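Working Alongside the Sorting Cells: A Guide for Packing Room Staff

Grullari Stationery Supplies, Plitine site. Issued Friday, August 17, 2018. 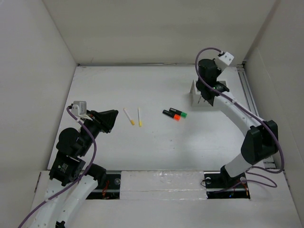
Staff who packed pens and markers by hand until May will now prepare and check the work of the cells. No post has been removed, and each shift keeps its present hours.

Starting a cell

1. Sign the cell log and read the last entry.
2. Wipe the tabletop with a dry cloth.
3. Place the items flat, within reach of both arms.
4. Close the guard and press Start.

During the run

Check one tray in every 44. Enter any wrongly placed item in the log under the cell number. If an item rolls out of reach, press Stop and wait for both arms to come to rest before opening the guard.

Staff should spend no more than 90 minutes at a cell before changing to other duties. Requests for further training should be made to Kourosh Akbari, Ghaffari Building.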